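The Man Who Empties Things

Jan 26, 2023

Czesław Kaczmarczyk answers the door with a tray under his arm and does not put it down for the first ten minutes. He makes coffee with it there. He finds the sugar with it there. When I finally ask, he looks at it as though I'd asked about his elbow.

"I was washing it," he says. "Then you rang."

Kaczmarczyk has spent most of his working life deciding where small objects should go. He started in the stockroom at Sutherland, a hardware wholesaler where, by his account, the screws were kept in coffee cans and the coffee was kept in something worse. From there he went to Clerau, which sells trays, boxes and boards to workshops, school labs and the kind of household that labels its batteries. He is supposed to be semi-retired. He still sorts out other people's workbenches, and he charges 200 dollars for a visit, which he considers high and his clients consider a bargain until he starts throwing things away.

His views on trays are firm. A tray should be pale, so that you can see what you dropped in it. It should have rounded corners, on the grounds that a square corner is where washers go to die. And it should have a rim you can get your thumbs on.

"People buy the tray with the skinny rim because it holds more," he says. "Sure. It holds more until you pick it up. Then the floor holds it."

I ask whether it matters what goes under the tray. I meant it as a throwaway question, something to fill the time while he hunted for a spoon. It took us most of an hour.

"You want a board," he says. "A dark one, if the tray is white. You look down and you know where the tray stops. I had a guy in October with a white tray on a white bench and he was putting his parts next to it. Next to it! For weeks. Nice guy. Engineer."

The board also gives you something to move. He'd sooner shift a whole setup on its board than pick it apart and try to remember how it went. I asked how often he does this at home and he changed the subject to the sugar.
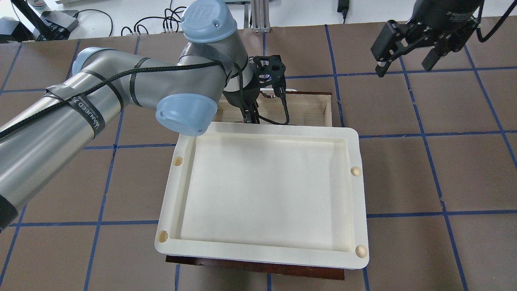 Then there is the question of the box. Kaczmarczyk likes a shallow wooden box at the back of any work surface, behind the tray, and he likes it plain. Pale wood, low sides, no lid. A lid, he feels, is an invitation to stop thinking about what's inside.

"The box is for what's waiting. The tray is for what you're doing. When you're done, the tray is empty. If the tray isn't empty, you're not done, I don't care what time it is."

What if you have to go home?

"Then you go home and you're not done."

He has been told this is severe. His wife told him, and so did his old manager at Clerau, who once found him emptying the trays of colleagues who had gone to lunch. There were words about that. He maintains that everything he removed was put somewhere sensible, and that two of the three people involved eventually found it.

The conversation turns to dimples, as I had begun to fear it would. Some trays have little round dents molded into the rim near the corners, and Kaczmarczyk has opinions about those too, though for once they aren't settled. He has heard that they are for stacking. He has also heard that they come from the molding and aren't for anything.

"I put a screw in one once, just to park it," he says. "Worked fine. Then I did it again and forgot. So now I say the dimple is decoration."

He gets more cautious when I bring up Gonasside, the drawer system that several of his clients swear by. He owns one, it emerges. It is in the hallway, with a coat on it. He won't call it a bad product. Drawers in general bother him, the way basements bother some people.

"You close it and you feel good. That's the problem. You should feel good after you deal with the thing, and you feel good after you hide the thing. I have opened drawers for people and found the drawer they were missing the parts from. I mean the handle. The handle of the drawer was in the drawer."

Does he ever leave his own bench in a mess? He takes me out back to see it. There is a box, a board, a lamp, and a bare patch where the tray should be. He looks at the patch for a while, then at the tray, still under his arm, and sets it down. He nudges the left side forward a little. He nudges it back.

On the windowsill behind the bench there are seed packets, a bicycle bell, several keys and a mug from Urau, the lakeside town where he and his wife go in the summer. I ask which category those belong to, waiting or doing.

"That's the windowsill," he says. "The windowsill is hers."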